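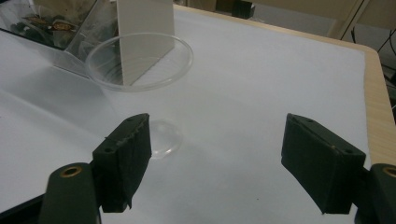
Can I keep using a phone after the battery has started to swell?

Please stop using it and don't charge it again. Switch it off, leave it on something that won't burn, away from the bed and the curtains, and get it to a repair shop that takes damaged batteries.

Used phone safety check, with my comments
Posted by Joni Jääskeläinen on 25/06/2026
Filed under: Phones, Secondhand, Checklists

I get this one in my inbox more than anything else, so it goes first. The rest of the page is the checklist I run through on every secondhand phone that I buy, sell or get handed by a cousin who wants it "looked at" (I have a lot of cousins). The phone I filled it in for this time is a Ziten that I bought in May for 228, with its charger and a cable thrown in. The seller was lovely, the phone was so-so, and I'm still pretty happy with it!

Copy the list, print it, scribble on it. I mark each line OK, WATCH or FAIL. One FAIL in the battery or charging part and the phone doesn't get plugged in at my place, full stop.

PART 1. BEFORE YOU SWITCH IT ON

1.1 Back cover sits flat all the way around
Result: OK
Comment: Run a fingernail along the seam, slowly. A cover that lifts on one side can mean old glue, or it can mean something underneath is pushing. On this Ziten the seam is tight the whole way.

1.2 Screen sits flat, no lifted corner
Result: OK
Comment: Hold it at eye level with a lamp behind it. If light comes through between the glass and the body, I stop there.

1.3 Phone doesn't rock or spin on a flat surface
Result: OK
Comment: Take the case off first, please. I once turned down a perfectly good phone over a bit of grit stuck to a rubber case and I still feel silly about it. Camera bumps will make some models wobble too, so compare with a photo of the same model before you panic.

1.4 No cracks with sharp edges
Result: WATCH
Comment: There's a hairline crack at the top left of the glass. I can't feel it with my thumb, so I put a screen film on and moved on. If you can feel it, or you find glass dust on your hand, that's a FAIL until the screen is replaced.

1.5 No sweet or solvent smell from the ports
Result: OK
Comment: Yes, I sniff phones. Just a quick sniff from a little way off, don't stick your nose in there. A smell a bit like nail polish remover is a reason to put the phone down, outside if you can, and leave the power button alone.

1.6 Screws at the bottom present and not chewed up
Result: WATCH
Comment: One has a rounded head, so somebody has been inside. That isn't bad in itself (people do get batteries swapped) but I like to know who did it. The seller said it was done at Owino, the repair counter by the bus station in Gallby, and she had the receipt. Lovely woman, as I said.

PART 2. CHARGING PORT, CABLE AND CHARGER

2.1 Port is clean and dry
Result: OK after cleaning
Comment: So much lint! I powered the phone off and used a wooden toothpick, very gently. No metal pins, no wet wipes, and don't blow into it, your breath is damp.

2.2 No black or green marks inside the port
Result: OK
Comment: Use a flashlight. Green usually means moisture got in at some point, and black can be heat. Either one is a shop job in my book.

2.3 Plug fits snugly and doesn't wiggle
Result: OK
Comment: It clicks in fine and stays put when I lift the phone by hand with the cable hanging.

2.4 Cable jacket whole along its full length
Result: FAIL
Comment: The cable that came with it had split right behind the plug and you could see the braid. Straight into the electronics bin. I know people tape these up. I used to do it as well, and then one of mine got hot enough to leave a mark on a desk, so that was the end of my taping days.

2.5 Charger is marked with maker, voltage and current
Result: FAIL
Comment: The plug in the bag had no printing on it whatsoever. Chargers with nothing on them don't get used here. I'm running the phone on my own Drornano charger, which has its ratings printed where I can read them (with my glasses on, fine).

2.6 Charger case closed, prongs straight, nothing rattling
Result: OK for the Drornano
Comment: Shake it next to your ear. A rattle is a FAIL even if it still charges.

PART 3. FIRST CHARGE

Stay in the room for this part. Make tea, answer mail, whatever you like, only don't go out and don't go to bed.

3.1 Phone on a hard surface, case off
Result: OK
Comment: I use a ceramic tile. No pillows, no sofa arm, no stack of paper.

3.2 Touch test every ten minutes during the first hour
Result: OK
Comment: Warm is normal, especially near the camera on this model. If it's too hot to keep your palm on, unplug at the wall end first.

3.3 Percentage climbs evenly
Result: OK
Comment: It went up steadily to 50 percent, which is where I stop on a first charge so I can check the seams again. If yours jumps from a low number to nearly full in a few minutes, the battery or the gauge is tired.

3.4 Seams checked again after charging
Result: OK
Comment: Same fingernail, same slow lap around the edge. No change.

3.5 Battery health and cycle count, if the phone shows them
Result: WATCH
Comment: The settings page says 457 cycles. That's more than I was hoping for with a replaced battery, so either the swap was a while back or the counter never got reset. I rang the Owino counter and the owner, Idrisa Owino, looked it up for me: the counter on this model carries on from the old battery unless someone resets it with a service tool. Mystery solved, I think, though I'm leaving it on WATCH until I've had a few months out of it.

PART 4. SOFTWARE SAFETY

4.1 Previous owner's account removed
Result: OK
Comment: Do this while you're still standing with the seller. If the phone asks for someone else's password after a reset, it isn't yours yet.

4.2 Factory reset done by me
Result: OK
Comment: Even if they say they already did it. Takes a few minutes and then you know.

4.3 Still gets security updates
Result: OK
Comment: Check on the maker's support page, and look at the date of the last patch on the phone itself. I wouldn't do banking on a phone that has stopped getting them. As a kitchen radio it's fine.

4.4 Emergency call screen opens from the lock screen
Result: OK
Comment: Just open the screen, don't place the call! Then fill in your medical details and a contact while you're in there.

4.5 Screen lock and find-my-phone switched on
Result: OK
Comment: I forget this one every single time, so now it has a line of its own.

PART 5. PAPERWORK

5.1 Serial number in settings matches the box or receipt
Result: OK
Comment: I only write down the last four digits, 2553 on this one, and keep the receipt photo in a folder with the same name. The full number doesn't belong on a web page.

5.2 Not reported lost or stolen
Result: OK
Comment: Ask your carrier to look it up if you aren't sure how.

5.3 Repair receipts kept
Result: OK
Comment: One receipt, for the battery.

OVERALL
Phone: pass, with three lines on WATCH (glass, screw, battery count).
Cable: fail, thrown out.
Charger: fail, thrown out.
Next check: when the weather turns cold, or straight away if I drop it.

COMMENTS (6)

Sioned Powell
I did 1.3 with my old phone after reading this and it spun like a coin. Took the case off and it still spun. It's off and sitting in a metal cookie tin on the patio now, lid off. Is the tin OK or am I making it worse?

Joni Jääskeläinen
Sioned, lid off is good, you don't want it sealed. Keep it out of the sun and don't press on the back to flatten it. Call the shop before you bring it in so they're ready for you.

Leszek Sikora
Good list. I'd put 2.4 and 2.5 right at the top. Most of the trouble I've had has come from cables and plugs, and hardly any from the phones. I also don't agree with stopping at 50 on the first charge. If something's wrong I want to see it while I'm watching, so I go all the way to full.

Joni Jääskeläinen
Fair point, Leszek. I do go to full afterward, I just like the seam check in the middle. I should've written that in 3.4, I'll fix it when I redo the page.

Tumaini Kashindye
What about wireless charging? My daughter's phone gets way hotter on the pad than on the cable and I can't tell if that counts as a fail.

Joni Jääskeläinen
Pads do run warmer, Tumaini. Take the case off, check there's no coin or key or metal ring between the phone and the pad, and line it up in the middle. If you still can't hold your palm on it after that, stop using the pad and try the cable. If it gets that hot on the cable as well, have the battery looked at. I'll add a wireless line as 3.6 next time, thanks for asking!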